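Hovel Street cafe to reopen after water main repairs

The Bolano coffee shop on Hovel Street will reopen on 11th July, seven weeks after a burst water main flooded its ground floor and closed the block to traffic.

Owner Aldo Amato said the floor and the lower part of two walls had to be replaced. The break in May also left 456 homes without water overnight. Crews from Hamdan, the contractor hired by the town, finished resurfacing the street last week.

"We lost the flour, the freezer and most of the chairs," Amato said. "The counter was fine — it took four people to lift it out, but it was fine."

The shop will open with shorter hours at first, from 7 a.m. to early afternoon. Prices stay the same, and punch cards issued before the flood will still be honored. Amato is also bringing back the free refill for customers who drink their coffee in.

Eyvindur Overgaard, who runs the bike shop next door, reopened in June. He said trade on the street has been slow but that parking is back to normal.
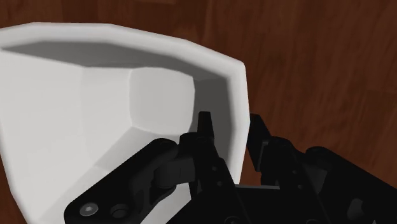

A white cup on a wooden table, seen from above.

The town has set aside $400 per business for cleaning costs. Claim forms are available at the Tralasau branch library until the end of the month.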